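Notebook, bimanual bench, Broslow room
April 17, 2024
Written by Hsin-yi Lam. Impi please read and correct where I remember wrong.

Today we worked on the bench rules for the tool sorting task. The old rule sheet came from Stitthorpe and it was made for one arm with a fence. We have two arms that share the middle of the table, so many lines in it do not help us. I write the new lines as we agreed them, and also the ones where we did not agree.

Rule 1. Before motors are on, both people say aloud "hands out". One person saying it is not enough. Impi wanted a written check also, I think it is too slow for each episode. We keep the written check for the first start of the day only.

Rule 2. Gloves are for setting tools, not for operating. When finished, the glove stays flat on the near left of the bench and not in the tool area.

Rule 3. Speed limit in the shared zone. The shared zone is the place where both grippers can reach, and there the joint speed is set to 20 percent. Outside of it we allow up to 22 percent, a very small difference, and Impi asked why we keep two numbers at all. I have no good answer. The Mangundap controller asks for two values, so we give two values.
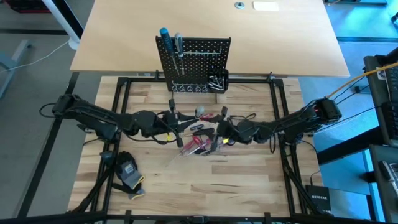
Rule 4. The pegboard is a fixed thing. No one moves it in the middle of a session, even a little. If it must be moved, the session is closed and a new one is opened with a new calibration. Last week I moved it by maybe one finger width and did not write it down, and we lost the afternoon looking for the error. My mistake, I note it here so the rule has its history.

Rule 5. Cables. Each arm must be driven slowly through its full reach one time before recording, and one person only watches the cables. If a loop touches the work surface or catches on a joint, stop and tie again. The network cable is included in this, not only the motor cables.

Rule 6. Sharp tools. Cutting tools go into the pile with the jaws closed. For screwdrivers we discussed longer. Impi says the shaft should never point to the operator, but in a mixed pile this can not be kept after the first grasp. We wrote: "at setup, shafts point away from the operator side". After that, the pile is what it is.

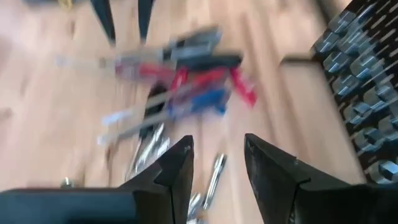 Rule 7. When two grippers go for the same tool, the one which touched first keeps it and the other goes up, straight, before it goes sideways. Going sideways first can drag the small parts with it. This rule must be said to every new operator before the first session, because it is not natural. In my own hands I always want to pull sideways.

Rule 8. Small parts. A nut which is away from the pile stays where it is until the episode is ended. No reaching in with the arms powered, also not "only quickly".

Rule 9. Episodes with a stop are kept and marked, not deleted. The Pukeck guideline says delete, but then we can not see how often we stop. We want to look at this again after 1000 episodes.

Not agreed yet:
- Who may reset after a stop. I say both persons together. Impi says the operator is enough if the other one is watching.
- If the socket rail should be fastened to the bench. It would be safer for the fingers, but then the task is a different task.

To do: print the sheet in big letters, Impi takes this. I will change the log form so it has a field for "cable check" and the name of the person who watched. Also ask Stitthorpe if they have a newer sheet, ours has no version number on it.

Last updated: same day, evening, H. Lam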